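Kollberg click flooring in pale grey: a year of living on it
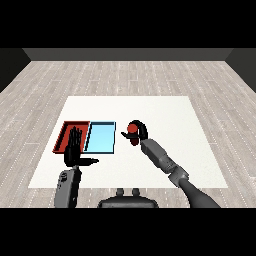 I should start by saying I never wanted a grey floor. I wanted oak, proper honey-coloured oak like my gran had in her hallway, and I spent most of a winter looking at oak until I found out what it would cost to do the back room, the hall and the little bit under the stairs where the hoover lives. So grey it was, and cheap grey at that, and I've come round to it far more than I thought I would.

What I bought was the Kollberg click plank in the palest of their greys, from the Kutport showroom just outside Herkville. The boards, the underlay, the trims and a tub of filler came to £851 all in, and I laid it myself with a borrowed saw and a lot of tea. A fitter had quoted me 2,118 for the same rooms, and that was with a plank I liked less. I'm not especially handy (I can put up a shelf, and it will stay up if you don't lean on it), so bear that in mind when I say something was easy or hard.

Choosing the colour

Get samples. Get loads of them! Kutport let you take seven home at a time and don't seem to care much whether they come back. I had mine spread around the skirting for a fortnight and they all changed completely depending on the time of day. The one I was sure about in the shop went a horrible mauve at four in the afternoon. The pale one, which I'd only picked up to make up the numbers, stayed the same soft colour from breakfast until I put the lamps on, and that settled it.

One moan here. The sample is a piece the size of a paperback, and the Kollberg pattern varies quite a bit from board to board, so a sample gives you no idea of what a whole floor of it will look like. Some of my boards came out nearly white and some were a good two shades darker. I like that now, it looks less like a printed sheet, but when I opened the first pack I did think they'd sent me two different products. If you're fussy about an even floor, ask to see a few packs opened in the showroom before you hand your card over.

Delivery

Came when they said, on a pallet, and was left at the kerb, as the small print says it will be. I hadn't read the small print. The packs are heavier than they look and I carried every one of them up the side passage on my own while it drizzled. One pack had a crushed corner and two of the boards inside had lost their tongues. I sent a picture to Kutport and they put a new pack out for me the next morning, no arguing, so full marks for that.

You're meant to leave the boards lying flat in the room for two days before you start. I did this, and had to climb over them to get to the washing machine.

Laying it

The first row is a misery. I'll say that straight out. My back wall isn't straight (none of the walls in this house are) and the instructions just tell you to begin from the straightest wall, as though everyone has one. I ended up drawing the line of the wall on to the first boards with a pencil and a bottle top, and sawing along that, and it took me the whole of an evening to get one row that I didn't hate.

After that it goes along beautifully. You tip the long side in at an angle, press it down, then knock the short end with the side of your hand until it clicks. The click is lovely, I'd have paid extra for it. By the third row I had the radio on and was feeling very pleased with myself, and by the sixth I'd forgotten to stagger the joints and had to take two rows up again. They come apart without breaking if you lift the whole row together. Don't try to wiggle one out on its own, the tongue will snap and you'll say something the neighbours can hear.

Things I was glad to have: knee pads, a pull bar for the last board in each row, a pencil behind each ear. The fitting kit that Kollberg sell alongside is all right but the spacers in it are rubbish, they slide down behind the boards and vanish. I used folded cereal box in the end.

Doorways were where I nearly gave up. You're supposed to trim the bottom of the door frame so the board slides underneath, and I did one of these nicely and one of them very badly. There's a pot plant in front of the bad one.

Underlay

I bought the Eynon underlay, the thicker sort, on the advice of the chap on the till. It's easy to cut with kitchen scissors and has lines printed on it so you don't wander off at an angle. It does make the floor feel warmer and it has taken away nearly all of that hollow clacking you get with cheaper click floors. My sister has the same planks on thin underlay and her hall sounds like a horse is coming down it.

I did find that it tears if you kneel on it and twist, so tape as you go. The tape isn't included. It ought to be, at that price.

Living on it

Right, the actual year. It's been through a wet November with two muddy dogs, a birthday party, a leaking radiator valve and me dropping a casserole dish from chest height. The casserole dish left a dent you can feel with your toe but can't really see unless you get down there with a torch. The leaking valve worried me more. There was a puddle overnight and by morning the edges of three boards had come up a touch. I dried it off, put the fan on it and left it, and over a couple of weeks two of them went back down. The third still has a slight lip. Kollberg call this range splash resistant and I'd say that's fair, so long as you don't read it as waterproof.

Dirt is the big surprise. I'd assumed a pale floor would show everything, and it does show dark crumbs and every single tea leaf, but dust and dog hair (ours are both the colour of porridge) disappear into it completely. My old floor was nearly black and looked filthy an hour after I'd hoovered. This one I can leave for days, and I do.

Mopping is simple enough. Damp mop, well wrung out, a drop of washing-up liquid if it needs it. I tried the Kollberg cleaning spray once and it left streaks that took three goes to shift, so I wouldn't bother.

Scratches: a few, by the back door where the dogs skid. They're pale on a pale board and you have to know where to look. Put felt pads on your chairs from the first day, though. I waited a month to do mine and there's a faint arc by the table that I blame entirely on myself.

It's a bit slippery in socks. Not dreadful, but the dogs didn't trust it at all to begin with and walked round the edges like two old ladies at an ice rink. I put a big rug down in the middle and they've been fine ever since.

With dark walls

People ask me about this more than anything. I painted the back room a very dark grey the spring after, which everybody told me would make it feel like a cupboard, and the pale floor is what rescues it. It bounces what light there is back up, and the furniture stands out nicely against it. If I'd had my honey oak in there I think I'd have lost my nerve and stuck with cream walls. I'm not saying everyone should do it. My mum still calls it the cave.

The price, again

The boards on their own were £491, and the rest of that total was all the bits you don't think about. Trims are the worst for it. You need one at every doorway and one along anything you can't tuck under a skirting, and the matching ones from Kollberg cost a silly amount for a strip of what feels like nothing. The shop's own plain silver ones would have done and I wish I'd gone for those. Buy one spare pack of boards as well, if you can stretch to it. I've used two out of mine already, practising the cuts for the cupboard under the stairs.

Would I buy it again? For a back room or a hall, yes, tomorrow. I wouldn't put it in a bathroom, whatever the leaflet says, and I'd think twice about a kitchen if your washing machine is as old as mine. I've got the landing still to do and I've already been back to Kutport to ask if they're keeping the same grey. They are, until the spring at least, so I'd better get a move on.

Four stars. It would've been four and a half with the tape.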